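From: Frans Van Acker
To: Umunier household list
Subject: Re: Folding the two-color cloths

> On the evening before, Clekham wrote:
> We bought the same microfiber cloths, the ones with the
> wavy edge, and I throw them all in a drawer. After one
> week I can not find a clean one. Does anybody fold them?
> And is it worth the time?

Dear all,

Yes, I fold them, and for me it is worth it. It takes 7 minutes for the whole wash, maybe less if the radio is good.

I do it on the steel counter in the kitchen, near the sink. First I put everything in a heap and take one cloth at a time. I lay it flat with the long side going away from me, and I bring the near edge up and over. The other color then shows, so it is easy to see if the two edges meet.
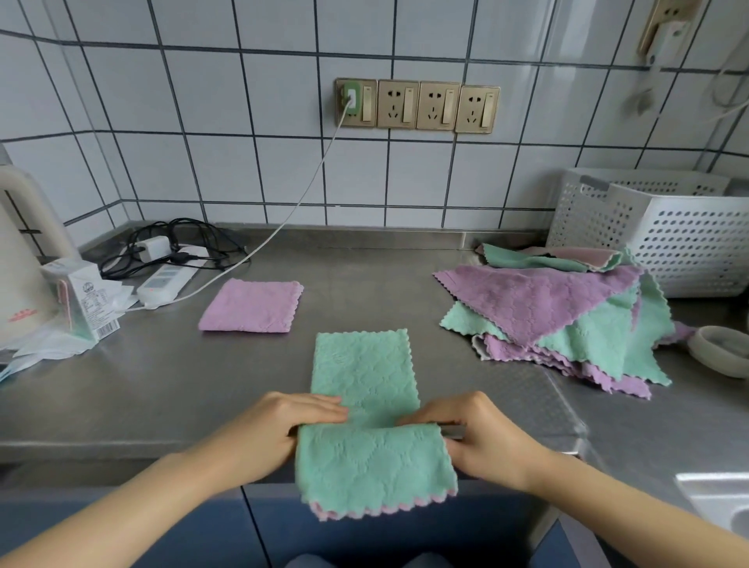
First fold, green cloth. The finished one at the left is a square.

Please do not pull on the edge. It stretches, and then the cloth never lies straight again - I have two like this from an older set, from Mulder, and they are now for the bicycle.

For the drawer I make a square. For a stack on the counter you can also fold to a long shape, and press with the flat hand before the next fold. The thick ones need this more, otherwise they open again when you put them on the pile.
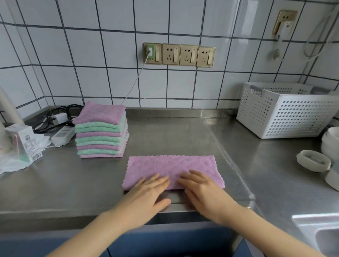 Pink one folded long, with the stack beside it.

About washing: I use 60 degrees and no softener. The label of my Usatex towels says the same, but I don't know if it is good for every brand, so please check yours.

Does somebody have a good way to keep the kitchen ones apart from the bathroom ones? I tried by color, but with two sides it is confusing.

Kind regards,
Frans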